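Soreck Bench Arm Kit - safe setup notes

I've built four of these now and I still tape down a keep-out line before plugging anything in. Small hobby servos pinch harder than you'd think! My house rules, which Declan Kavanagh kindly tidied up for the kit leaflet:

Keep hands, hair and sleeves 500 mm away while the power's on. Start every new routine at quarter speed - yes, even the boring ones. Put the power switch where your free hand can reach it, never behind the arm. Use light things for pick practice (pens are great, full mugs are not). Check the wiring at the joints before each session, and swap anything that looks rubbed.

Servo spares are sold separately, and the leaflet comes in the box.
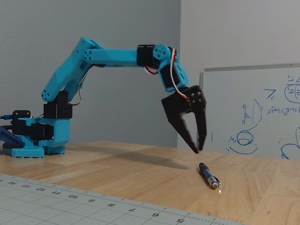
Pick practice with a pen, gripper just above the tabletop.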